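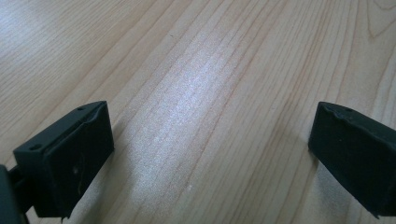
Two hand-held grippers go head to head at Doden

12/03/2020 – Tyra Lunde

The automation group at Doden has started its side-by-side trial of two finger pads for hand-held grippers, and the first results are already making people in the building stop by to ask questions. The pads come from Hubmann and Mukon, two small suppliers that both promise a good hold on thin and slippery things. Now they get to prove it on the same table with the same set of jobs!

The plan is simple enough. Each pad gets 200 tries at every task, split between several people so that one person's habits don't decide the outcome. There are seven tasks in all, and most of them are things you would do in any kitchen: lifting a cup by its rim, taking a spoon out of it, pulling a flat utensil from a wire basket and putting it back. The flat utensil is the one everybody wants to watch. It is easy for a hand and surprisingly hard for two straight fingers, and you have to come in at just the right angle or it slides down again. 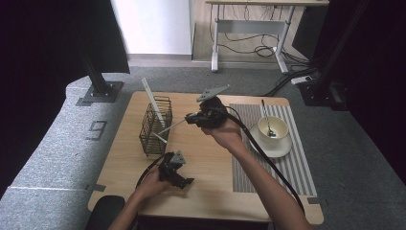

Working with a gripper in each hand takes some practice. Regula Nägeli, who runs the trial, says new people usually need 100 tries before their times settle down, so those early ones are thrown out. "Your left hand is the problem," she says. "You forget how much it normally does for you. Then one morning it just clicks and you're passing a spoon across like you've done it for years – I still get a kick out of seeing that."

So far the Hubmann pad is ahead on the cup and the Mukon pad on anything thin. The Mukon pad is softer and closes better around an edge, but Nägeli wants to see how it holds up before she gets too excited. Wear is a big part of this trial. Soft pads tend to fray at the corners, and a pad that grips beautifully for a week and then starts to peel is not much use to a team that records all day. Every pad is checked under the same lamp at the end of a shift and the scuffs and nicks are written down.

Once the tasks are finished, the better pad goes on to a long run of 1000 grasps on the Ernard arm, using the same table and the same objects. Nägeli hopes to have that done by April. The full table of times and drops will be put up on the Doden project page, with the failed tries included, and anyone who builds their own gripper fingers is welcome to send in a pair for the next trial.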